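Velvet pile marking on display tables

Forum > Shop Fitting > Textiles and Coverings

tamon_187
Posted Monday, 9:40 am
Cotton velvet or polyester plush for a market table cover? It has to take foam heads and lanyard stock, and it gets folded every week. Pale colour preferred.

sirnton
Polyester plush. Cotton velvet crushes at the folds and needs steam. My pale pink one has done 17 markets. It shows streaks wherever the pile gets brushed the wrong way, but a soft hand brush in one direction evens out most of it.

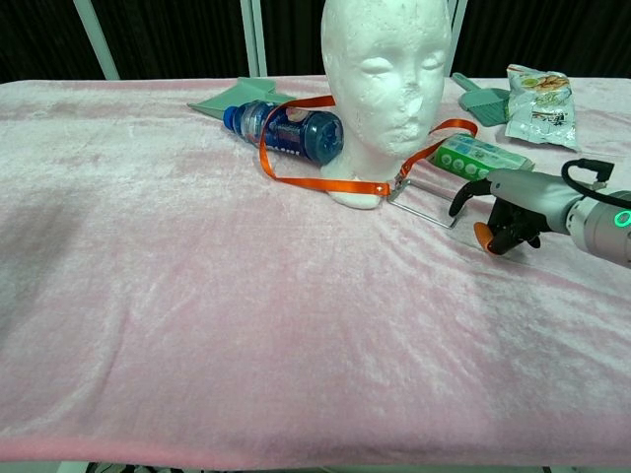 Shallow wrinkles are a separate problem. Roll the cloth on a tube from Yordanov or similar, pile outward, and leave 3 cm spare at each end.

jeteck_fan
Disagree on pile outward. Rolled that way it rubs against the storage bag and greys. Pile inward, with tissue between layers.

sirnton
Pile inward compresses it. I've tried both.

k_dray
Depends on pile height. Under 3 mm it makes no difference. Foam heads are worse for the cloth than rolling is. They're light, so they get dragged instead of lifted, and the base leaves a track.

tamon_187
Table is 196 cm long. Is a drop over the front edge worth the extra fabric?

k_dray
Yes, if you store anything underneath. Check the colour on the drop before you hem. Plush reads darker when the pile hangs the other way.

tamon_187
Ordering polyester. Will test both rolling methods on the offcut.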